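Does a marriage need a workbook? Rosário Vieira thinks so 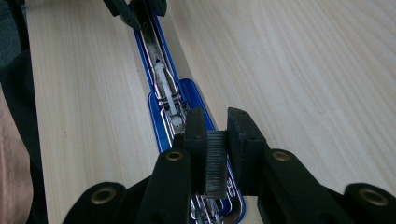

Rosário Vieira has been married long enough to have opinions about it, and since September she has been charging for them. Her course for couples, Zutwood, is a set of weekly talks to have at the kitchen table, with prompts, scoring pages and a contract at the end. I went in doubting it. A couple's promises, in her system, get printed and put together with a long blue stapler, and I asked her whether that made them any more likely to be kept. "It makes them harder to lose," she said. "People forget what they agreed to. My husband forgot we had agreed on no phones at dinner, and he was the one who suggested it."

She says 1,048 couples have signed up and that 867 of them finished. I asked who did the checking. "They tell me," she said. And the ones who quit? She doesn't ask them why, and I think she should, as those are the people I would want to hear from.

Vieira used to plan anniversary trips for a small agency called Follico. What bothered her, she said, was how many husbands and wives booked a big weekend and then had nothing to say to each other over breakfast. "They'd spend months on the hotel. They'd spend no time at all on the two people going to it."

That part I believe. I have been at that breakfast. But my husband and I got past it by taking walks and having one very bad argument in a parking lot, and no one scored us. When I told her this she laughed. "So you had the talk. You just had it in a parking lot. Some people never get to the parking lot."

The scoring is what I like least. Each partner rates the week from one to 10, in secret, and then they swap pages. I can't think of a faster way to start a fight. Vieira admits that 3 couples wrote to complain about it, and that one of them got a refund. "I told them a fight over a four is still a talk," she said. Maybe - but it's a talk about a four.

She is better on the small stuff. She doesn't believe in grand surprises, and thinks most gifts are bought to end a conversation. She and her husband spend every anniversary at Gurkum, a lake cabin with bad beds, where they read last year's pages out loud. "Some of it is embarrassing," she said. "He wrote once that he wanted me to stop finishing his stories. I still finish his stories."

I asked if that counted as a broken contract. She thought about it for a while. "He's put it in again for this year," she said.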